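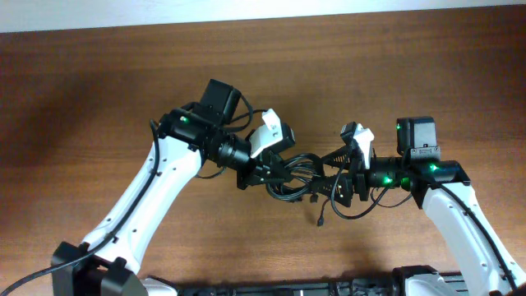 Both arms on the wood table, grippers nearly touching.

I spent most of June switching back and forth between two sets of fingers for the pair of arms, and I finally have enough notes to write it up. The choice was between the Valtby fingers, which are soft and rounded, and the white angular ones from Clarow that are on there now.

I ran the same jobs with each set. Pick up a wooden block, hand it from the left arm to the right, put it down. Then the same with a folded washcloth, then a key. Each job got 30 tries per set, with me driving the arms by hand from the other side of the room.

The block was a tie. Anything will hold a block. The washcloth went to the Valtby set by a little, as the soft tips didn't push it away on the approach. The key was where they split. With the round tips I got it off the table 7 times. The Clarow fingers got it 22 times, mostly by sliding the thin end under the edge and closing slowly.

Handing over was harder than picking up with either set. The two grippers have to come in very close, and the angular fingers will catch on each other if one wrist is turned a few degrees too far. I ended up setting a limit on the right wrist and bringing the left one in second, always. Karthikeyan Murthy suggested that order to me and it cut the bumps a lot.

Cables are still my main complaint. The wires from both wrists end up in the same place in the middle, and I have to keep an eye on the loops whenever the arms are close together. I tried clips, then sleeves. Sleeves made the wrists stiff, so they came off again.

I also changed the controller halfway through, from the Kandasamy board to a Zikbridge. I reran the block job afterward and got the same numbers, so I left the earlier results alone. The Zikbridge is quieter and its software starts faster. I don't see another difference yet.

For now the Clarow set stays on. Shobha Rao asked in the comments last time whether rubber tape on the inside face would help with cloth. I have the tape and will try it next, starting with the right gripper only.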